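Presemel Robotics Club
Well, friends, it's December, the heater in our room is rattling again, and I promised a few of you a proper update on the tube project, so settle in, because I've got a cup of tea and I'm going to take my time with this one!

For anybody new around here: I help coach a student club, and this year's team (11 kids, all of them louder than me) picked the lab challenge at the Kosevus meet. You get a rack and some capped test tubes, and your two-armed robot has to put every tube where the task card says it goes. Sounds so easy when you read it on paper. I said so myself, out loud, in front of everyone, and they have not let me forget it.
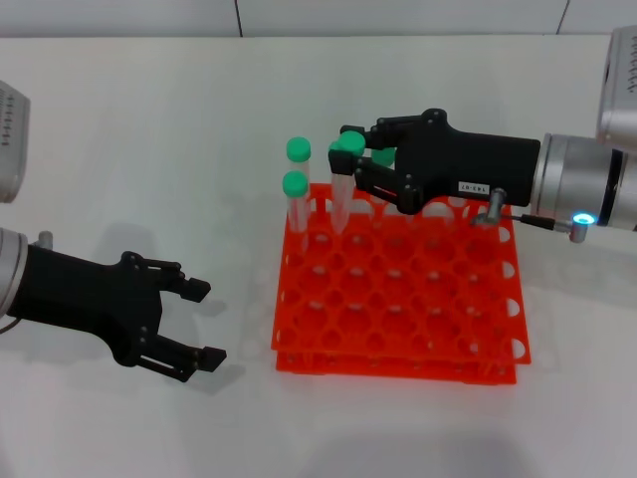 2 min read

The right arm gets most of the work at the moment. We named it Grukar back in the fall, after a long vote that got pretty heated, and the left one is Kwok. Four green caps, one orange rack, and the fingers closed up near the cap, which is where the kids decided they like to grip after trying it lower down on the tube for weeks.

What they're working on now is crowding. When the tubes stand close together, the fingers on the gripper need somewhere to go, and a neighbor's cap is right there in the way. One of our sophomores wrote a little routine that picks the approach angle from whichever side has open holes, and oh, I was so proud I had to go stand in the hallway for a minute.

They do practice runs in sets of 7 (don't ask me why, it was settled before I got a say) and write every one down in a spiral notebook, misses and all. The goal is 200 logged runs before the meet. I love that notebook. Some of the handwriting is terrible and there's soup on one page, and you can still follow exactly how they got from the first program to this one.

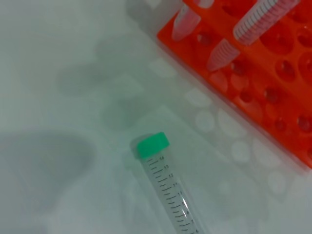 And then there's picking up a tube that's lying flat, which is a whole separate part of the challenge and the one the kids argue over the most. A tube standing in a rack is pointing the way you want it already. On its side it could be pointing anywhere, and the program has to find the cap end, work out the angle, and turn the wrist to match before it ever closes the fingers.

Clear plastic on a white table is a hard thing for a program to see, too! The first version went looking for the outline of the whole tube and kept getting confused by shadows. Now it looks for the green of the cap first and then follows the printed lines down the side. That idea came from our quietest kid, who mentioned it while putting on a coat to leave. We all sat back down.

Still on the list before the meet: handing a tube from Grukar over to Kwok (scary), a cleaner restart after a missed grab, and getting everyone to label their files with something better than "final new final." I've given up on that last one a little bit.

If you're local and want to come watch, we run until 8 most evenings and there are always extra chairs. Parents, the meet forms are in the blue folder by the door, and I have 11 kids and a lot fewer than 11 forms back, so please and thank you!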